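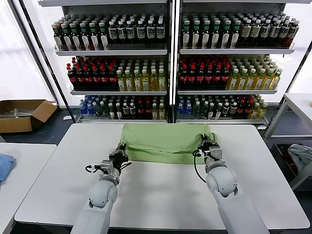

# Getränkeausgabe Skenumard: Anordnung der Regale und Umgang mit dem Tischtuch

**Forum der Hausverwaltung > Ausgabestellen > Ordnung und Reinigung**

---

**Verwaltung_Jaber**
12. Juli 2002

Sehr geehrte Kolleginnen und Kollegen,

für die Getränkeausgabe in Skenumard ist bis Monatsende eine verbindliche Regal- und Tischordnung zu beschließen. Der derzeitige Stand stellt sich wie folgt dar: Hinter dem weißen Ausgabetisch stehen die beiden weißen Metallregale nebeneinander, jeweils mit drei Böden. Die Belegung ist in beiden Regalen bis einschließlich des mittleren Bodens gleich gehalten. Oben stehen links die dunklen Flaschen mit grünem Etikett und rechts die Flaschen mit weißem Etikett und weißem Deckel, auf dem mittleren Boden links die dunklen Flaschen mit rotem Etikett und rechts die gelben mit grünem Deckel.

Ich bitte um Stellungnahmen zu folgenden Punkten:

1. Soll die doppelte Belegung beibehalten werden, oder erhält jedes Regal ein eigenes Sortiment?
2. Wie ist das grüne Tuch nach Gebrauch zu falten und wo ist es abzulegen?
3. Bleibt der Spalt zwischen den Regalen bestehen?

Der untere Boden ist gesondert zu behandeln und nicht Gegenstand dieses Themas.

Mit freundlichen Grüßen
Najwa Jaber

---

**Lager_Matar**

Sehr geehrte Frau Jaber,

aus Sicht des Lagers Matar spricht alles für eine Trennung der Sortimente. Bei doppelter Belegung ist jede Sorte an zwei Stellen aufzufüllen, und die Bestandsaufnahme muss jeweils beide Regale erfassen. Im letzten Zählbericht standen für alle Ausgabestellen zusammen 3416 Flaschen. Die Abweichung zur Buchführung betrug 63 Flaschen, und der größere Teil davon entfiel auf Ausgabestellen mit doppelter Belegung.

Ich beantrage daher, das linke Regal den dunklen Getränken und das rechte Regal allen übrigen zuzuweisen.

---

**Ausgabe_Haddad**

Dem Antrag des Lagers kann ich mich nicht anschließen.

Die Ausgabe erfolgt während der Veranstaltungen von Stesport mit zwei Personen. Jede Person bedient eine Hälfte des Tisches und greift in das Regal hinter sich. Bei getrennten Sortimenten müssten beide fortwährend aneinander vorbeigehen. Vor der Umstellung auf die jetzige Ordnung war genau dies der Fall. Die Beschwerden aus jener Zeit liegen der Verwaltung vor.

Zur Zählabweichung darf ich anmerken, dass im betreffenden Zeitraum auch die Rückgaben unvollständig eingetragen wurden. Die Ursache in der Regalbelegung zu suchen, halte ich für verfrüht.

Zum Tuch: Es sollte auf dem Tisch verbleiben, zur Regalseite hin. Dort ist es für beide Personen erreichbar.

Elie Haddad
Leitung Ausgabe

---

**Lager_Matar**

Sehr geehrter Herr Haddad,

die Rückgaben sind in der genannten Abweichung bereits berücksichtigt. Ich verweise auf die Anlage zum Zählbericht, zweite Seite.

Dass zwei Personen gleichzeitig ausgeben, trifft auf die Abendveranstaltungen zu. An allen übrigen Tagen ist der Tisch nach meiner Kenntnis einfach besetzt. Eine Ordnung, die nur für den Spitzenbetrieb ausgelegt ist, belastet das Lager an jedem anderen Tag.

---

**Reinigung_Kistley**

Sehr geehrte Damen und Herren,

als beauftragte Firma nehmen wir zu den Punkten 2 und 3 Stellung.

**Zu Punkt 2.** In der Aufnahme am Anfang des Themas ist das grüne Tuch zu einem Streifen zusammengeschoben und faltig. In diesem Zustand sollte es nach Dienstschluss nicht verbleiben. Wir empfehlen folgendes Vorgehen:

- Tuch an zwei benachbarten Ecken fassen und ausschütteln, abseits der Regale
- flach auf den Tisch legen und mit der Hand glattstreichen
- einmal längs, dann einmal quer falten
- mit der geschlossenen Kante zum Regal ablegen

Ein Tuch, das gebündelt liegen bleibt, trocknet in den Falten langsam. Auf einer hellen Tischplatte bleiben in solchen Fällen Ränder zurück, die sich später nur mit erhöhtem Aufwand entfernen lassen.

**Zu Punkt 3.** Der Spalt ist für unsere Geräte zu schmal. Entweder werden die Regale zusammengeschoben oder so weit auseinandergerückt, dass der Boden dazwischen gewischt werden kann.

Mit freundlichen Grüßen
Kistley, Objektbetreuung

---

**Ausgabe_Haddad**

Mit der Faltung bin ich im Grundsatz einverstanden. Während des Betriebs ist sie nicht durchführbar. Das Tuch wird an einem gut besuchten Abend ständig gebraucht, und ich werde von meinen Mitarbeitenden nicht verlangen, es jedes Mal viermal zu legen.

Ein Zusammenschieben der Regale lehne ich ab. Der Spalt zeigt die Grenze zwischen den beiden Ausgabeseiten an. Neue Kräfte orientieren sich daran, auch ohne Einweisung.

---

**Hausordnung_2**

Ich erlaube mir den Hinweis, dass für Ausgabetische bereits eine Regelung besteht. Nach Abschnitt 9 der Hausordnung sind Textilien nach Dienstschluss von Ausgabeflächen zu entfernen und aufzuhängen. Ein Verbleib auf dem Tisch, gefaltet oder ungefaltet, ist demnach unzulässig. Der Vorschlag von Kistley wäre in diesem Punkt zu ändern.

---

**Reinigung_Kistley**

Der Hinweis auf Abschnitt 9 ist zutreffend, er war uns nicht gegenwärtig. Wir bitten allerdings um Auskunft, woran das Tuch aufgehängt werden soll. Eine Befestigung am Regal kommt aus unserer Sicht nicht in Betracht, das Tuch hinge sonst vor den Flaschen.

---

**Hausordnung_2**

Ein Haken an der Schmalseite des Tisches genügt den Anforderungen. Die Beschaffung erfolgt über das Formular für Kleinmaterial.

---

**Lager_Matar**

Ich komme auf Punkt 1 zurück und möchte einen weiteren Umstand zu Protokoll geben. Am rechten Ende des oberen Bodens im rechten Regal stehen einige Flaschen mit rötlichem Etikett. Im linken Regal ist an der entsprechenden Stelle nichts dergleichen zu erkennen. Die angeblich gleiche Belegung ist also bereits jetzt nicht eingehalten. Wird die doppelte Ordnung beibehalten, so muss sie auch vollständig gelten. Andernfalls ist sie für die Zählung wertlos.

---

**Verwaltung_Jaber**

Der Einwand ist berechtigt. Herr Haddad, ich bitte um Auskunft, um welche Ware es sich handelt und ob sie dort vorgesehen ist.

---

**Ausgabe_Haddad**

Es handelt sich um Restbestände aus der Probelieferung. Für eine Aufteilung auf beide Regale reicht die Menge nicht. Ich habe sie an den Rand stellen lassen, damit sie die übrigen Reihen nicht unterbrechen, und halte das weiterhin für sachgerecht.

Dem Lager biete ich an, solche Restbestände künftig auf einem Beiblatt aufzuführen.

---

**Lager_Matar**

Ein Beiblatt nehme ich zur Kenntnis. Es ersetzt keine klare Ordnung, erleichtert aber die Zählung. Unter der Bedingung, dass es bei jeder Auffüllung aktualisiert wird, stelle ich meinen Antrag bis zur nächsten Bestandsaufnahme zurück. Zurückgezogen ist er damit nicht.

Ergänzend bitte ich darum, die Flaschen beim Auffüllen mit dem Etikett nach vorn auszurichten und ältere Ware nach vorn zu ziehen. Bei dicht gestellten Reihen wird Letzteres erfahrungsgemäß unterlassen.

---

**Ausgabe_Haddad**

Die Ausrichtung der Etiketten ist bereits Teil der Einweisung. Das Vorziehen älterer Ware ebenfalls. Ich werde beides nochmals schriftlich in Erinnerung rufen.

---

**Verwaltung_Jaber**

Sehr geehrte Kolleginnen und Kollegen,

ich fasse den Stand der Beratung zusammen. Bis zur nächsten Bestandsaufnahme gilt vorläufig:

| Gegenstand | Regelung | Zuständig |
|---|---|---|
| Belegung der Regale | doppelt, wie bisher | Ausgabe |
| Restbestände | Beiblatt, bei jeder Auffüllung zu aktualisieren | Ausgabe |
| Tuch im Betrieb | auf dem Tisch, zur Regalseite | Ausgabe |
| Tuch nach Dienstschluss | aufhängen gemäß Hausordnung | Ausgabe |
| Haken | Antrag über Kleinmaterial | Verwaltung |
| Spalt zwischen den Regalen | offen | Verwaltung, Kistley |

Zum Spalt wird ein Ortstermin angesetzt. Herr Haddad und die Objektbetreuung werden gebeten, mir geeignete Uhrzeiten mitzuteilen. Die Regale sind bis dahin nicht zu verrücken.

Najwa Jaber

---

**Reinigung_Kistley**

Wir bestätigen den Erhalt. Für den Ortstermin schlagen wir eine Uhrzeit vor Öffnung der Ausgabe vor. Es wäre hilfreich, wenn die unteren Böden zu diesem Zeitpunkt ausgeräumt werden könnten, damit die Regale probeweise bewegt werden können.

---

**Ausgabe_Haddad**

Ein Ausräumen vor Öffnung ist mit dem vorhandenen Personal nicht zu leisten. Ich schlage den Nachmittag nach der nächsten Veranstaltung von Stesport vor, wenn ohnehin aufgefüllt wird.

---

**Hausordnung_2**

Für das Bewegen von Regalen ist das Merkblatt zur Standsicherheit zu beachten. Ich hinterlege es im Ordner der Ausgabestelle.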